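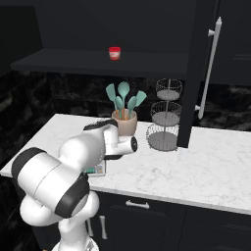

Pic: Marius Bratu

1/ finished the Cutano book on worker co-ops last night. 193 pages, read most of it on the bus. thoughts, in no order

2/ the Adenby chapter is the best thing in it. Bakery workers buy out the owner, 103 of them, everyone on the same hourly rate. then the flour bill comes in and the arguing starts. wish it went for another 50 pages tbh

3/ less sold on the theory bits. Cutano leans hard on Tudose and never says who does the planning once you've got 2,000 co-ops all wanting the same trucks. "Democratic coordination" ok but by who, meeting when

4/ also very little on unpaid labour at home?? one footnote. in a book about work

5/ Cata disagrees with me on 3, reckons the planning stuff is all in the appendix. will reread teh appendix

6/ reading group is Wednesday, we're doing chapters 1 to 3 only so don't panic if you're behind. library has a copy, mine's got coffee on it but you can borrow it after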